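Notebook, February
Handheld gripper demos, pouch-to-jar task
Entry started 4:40 pm, finished after dinner

Reread the Ovel write-up this morning before touching any data. The claim we keep repeating in meetings is that demonstrations collected with the handheld grippers transfer to the arms "with no meaningful loss." I went looking for where that came from. It comes from one table, one task (stacking cups), and one policy checkpoint that was picked after the evaluation had been run. I don't think anyone was being sneaky. I do think we have been quoting it for months as if it were settled, and I did it too, in the last progress report.

So the plan for this week is to try to break it on something less friendly than cups.

Dataset as of today: 1,412 demonstrations on the server under Patanside. Of those, 1,000 go to training, fixed list, shuffled once with the seed written at the top of the split file. The other 412 are held out and I am not going to look at them until the policy settings are frozen. If you need sample clips for a talk, take them from the training list.

The argument against my own plan, so it's on paper: a held-out set of human demos measures how well the policy predicts what a person would do next. It does not measure whether a robot can open a lid. We have seen action error go down while success on the arms stayed flat, and I have no reason to expect anything better this time. The held-out numbers are for catching overfitting and for nothing else. Please don't put them in a slide next to success rates.

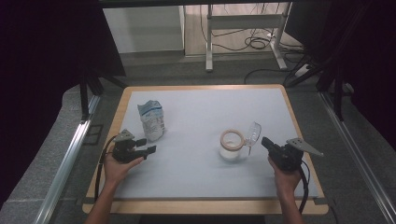 Pose noise is what worries me most about this task. The Zesus tracker gives a clean trajectory when the hands move slowly and both grippers stay in good view. Its errors get worse when one hand turns over, and anything involving a pouch makes you turn a hand over sooner or later. Cup stacking never asked for that. The pouch stands toward the back on the left and the jar is right of center with its hinged lid open, so the left gripper has the longer reach and the right one starts almost at the glass. That lopsided start is fine for one layout, but if the whole training list looks like it, a policy can learn "left goes far, right stays home" and score well without looking at either object. I'd like to see the swapped layout before I believe any claim about generalization. The clear glass is another problem. Depth on the jar was full of holes in the batch I checked, and the policy gets RGB only, but our contact labels come from depth, so every label near the jar is suspect until somebody compares them against the finger-width signal.

Things I checked today, in the order I did them:

Timestamp offset between left and right streams. Mostly fine. In a handful of early sessions the right stream lags by 2 frames for the whole recording. Constant lag, easy to correct, but the Ovel preprocessing script assumes zero and says nothing when it isn't. I added an assert. It will be annoying. Leave it in.

Finger width calibration. Left unit reads slightly open when fully closed. A policy trained on that will be told a closed grip is a nearly closed grip, and on a crumpled pouch that difference might decide whether the thing slips. I have not fixed this yet, only logged the offset. Don't "correct" it by hand in individual files, we did that last year and never untangled it.

Cable drag. My own pet theory is that the cables on the handhelds change how people move, especially at the end of a reach, and that we are teaching the arms to respect a cable they don't have. I plotted wrist speed for the far reaches and there is a dip near the end. There would also be a dip if people simply slow down before grasping, and they do. The plot proves nothing. Keeping it out of the deck.

Baseline. Nobody has run the dumb one. Before the next training job I want replay of the nearest training trajectory, chosen from the first image only, no learning past the image embedding. If that gets close to the policy on the arms then we have a lookup table with good manners, and the paper is a different paper. I'd guess it does worse than the policy on the lid and about the same on the pouch. Writing the guess down so I can't revise it later.

Training. One job queued on the Aguirre machine, 500 epochs, last checkpoint only. No picking the best one afterward. If the last checkpoint is bad then the result is bad and we say so. Config is committed, and the hash is in the run name.

Evaluation on the arms, when we get there: starting positions drawn from a list made in advance, the person resetting the table doesn't know which policy is loaded, and partial credit is written down as its own column instead of being folded into success. Touching the pouch is not success. Getting the pouch over the jar is not success either, though I've seen it counted that way in two drafts of ours.

Open questions
- Does the swapped layout exist anywhere on the server? I searched the session notes and found nothing, but the notes are patchy.
- Who wrote the smoothing step in preprocessing, and why is the window that wide? It rounds off the quick corrections at the moment of contact, and those are the part I care about.
- Is the lid ever closed at the start of an episode? If it is open in all of them, we should stop calling the task "open and fill."

Next: fix the lag in the early sessions, rerun the split check, write the replay baseline. Slow-motion pass over twenty or so pouch grasps to see whether the labels match the moment the fingers close. Left gripper goes back on the charger side of the shelf, it was on the wrong side again.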